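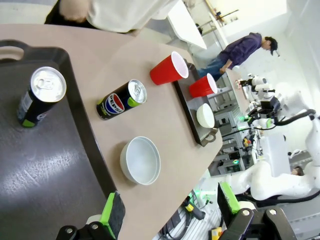

The work table at Nonden, with the other station's arms off to the right.

April 9, 2024

Well, I promised my sister I would write down what I do all day, and it has taken me since November to get to it, so she has probably stopped asking. I look after the arms at Nonden. There are people here who write the programs and people who sit and watch them run, and then there's me with a hex key in my back pocket and a roll of hook-and-loop tape on my wrist like a bracelet. I love it! I spent years fixing commercial dishwashers before this and I can tell you the two jobs are closer than they sound. You wipe things, you tighten things, you chase a cable that has rubbed on something, and then you wipe things again.

The station we call Sellano got its big service last week, and Kyu-ri asked me to leave better notes than last time (last time my notes said "pads, cables, fine"), so this is partly for her and partly for my sister and anyone else who has wandered in.

Sellano does table work. Cups, bowls, cans, trays, picking things up and putting them somewhere sensible, which is harder than it has any right to be. The cans are the ones I have a soft spot for. They're narrow and shiny and tall for their width, and if the fingers come in even slightly crooked, over they go. The red cups are forgiving in one way and awful in another - they'll squash a bit for you, but they also like to stick to whatever last touched them.

Starting with the pads

I always begin at the fingers. The green pads are the part that does all the touching, and they pick up grease from hands and dust from the table until they're about as grippy as a dinner plate. Most weeks a wipe with a damp cloth and then a dry one is enough. I don't use the strong cleaner anymore. I did once, and the pads went hard and glassy on me, and I spent a whole afternoon thinking I had a motor problem.

This time they needed changing. The old set had gone round at the tips, and when I closed the fingers on a strip of paper I could pull it out from one corner with hardly any effort. That paper test is the best thing Nghĩa Châu ever taught me. Close on the strip, tug each corner, and if one slides while the others hold, your pads aren't meeting flat. It costs nothing and it's quicker than anything on the screen.

The new ones came from Deltico, 500 to a box, so if anybody nearby runs out, please come and see me, I'm set until retirement. They go on with their own adhesive backing. Peel the old ones slowly, get every bit of glue off, and press the new ones down from the middle outward. Then leave them alone! I go and have lunch. The year I didn't go and have lunch, one pad slid a hair sideways on the first can and I had to do the lot over.

While the fingers are open I go around the bolts on the mounting plates too. Snug, a little more, stop. I put a dot of paint pen across each head and onto the plate so that next time I can see from a distance if one has crept. It looks a bit like nail polish, and I've been teased for it.

The wrist camera

It sits low, where it can see both fingers and whatever is between them, and it gets splashed with everything. I clean it with the same kind of cloth I use for my glasses. Then I look at the picture on the monitor with the fingers open and make sure both green pads are showing, one in each bottom corner. If one has wandered off, the bracket has been knocked. I loosen it, nudge it, look again, tighten, look again (tightening always moves it, so you have to aim a touch the other way and hope).

Light is the other thing. The dark trays throw a shine back at you when you look at them from a low angle, and when I first saw that bright streak on the picture I was sure there was water on the tray. I must have dried a dry tray half a dozen times. Now I move my head before I reach for a towel.

Cables, and my ongoing quarrel with them

If you ask me what goes wrong on an arm, I'll say cables, and then I'll keep saying cables until you leave. The arms themselves are lovely, sturdy things. What fails is the bit of wire that has to bend every time the elbow bends, thousands and thousands of times, and that somebody tied down a little too tight on the first day.

My rule is to run the arm by hand through the ugliest pose it will ever make, with the power down, and hold the cable loosely while I do it. Wherever it pulls at my fingers, it needs more slack. Wherever it makes a big loop, it's going to catch on a cup one of these days. I found a spot behind the elbow where the jacket had gone dull from rubbing, so that stretch got a sleeve and a new tie a little farther along. The spare length gets coiled and hung on the side, off the floor, where my feet can't find it.

At the base I press every connector home, one at a time, even the ones that look perfectly happy. The little green lights are a comfort but they'll stay green on a plug that is only most of the way in. I learned that on the other station, on my hands and knees, with a flashlight in my teeth.

And I test the emergency stop before anything moves on its own. It's the yellow housing with the red cap, and it tends to get buried among the cable bundles if I've been tidying in a hurry, so the last part of tidying is checking that I can slap it without looking. I make whoever is on shift do it as well. Kyu-ri does it with her elbow, holding a coffee.
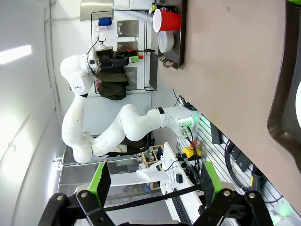 Putting it back to work

Once it's all back together I start slow. An empty bowl first, up and down, nothing clever. Then a cup, then a can, and then I let it have a go at the trays. I had 185 picks on the clock by the end of the afternoon and over the whole run it fumbled 3, all of them cups, all of them ones I'd set down too near a tray rim. I'm counting those against myself.

I also check that the table is where the robot thinks it is. Tables drift. People lean on them, and the person leaning never feels it move. I have little corner marks on the floor, and I touch the fingertips down gently at a few spots on the tabletop and compare with the numbers taped inside my notebook. It was out by less than the thickness of a business card this time, and I left it be.

What I still want to sort out

The rack on the wall. I keep meaning to give the hanging gripper up there a proper hook of its own, and every time I go to do it there's a cloth or a container to move first and I get distracted. Mr. Lưu downstairs has offered me some offcuts for a bracket and I'm going to take him up on it.

I'd also like a better way to store spare pads. They're in an envelope marked 19, and I haven't the faintest idea what the 19 meant. If it was you, Nghĩa, please write and tell me.

Next month I do the same again for the other station, whose cables were routed by someone with much shorter arms than mine. I'll bring a cushion for my knees.

Get new posts by email. Enter your address and we'll send a note when something goes up. Unsubscribe whenever you like.

This site uses cookies to remember your settings. Accept / Decline

Contact | Copyright 2024, all rights reserved | Back to top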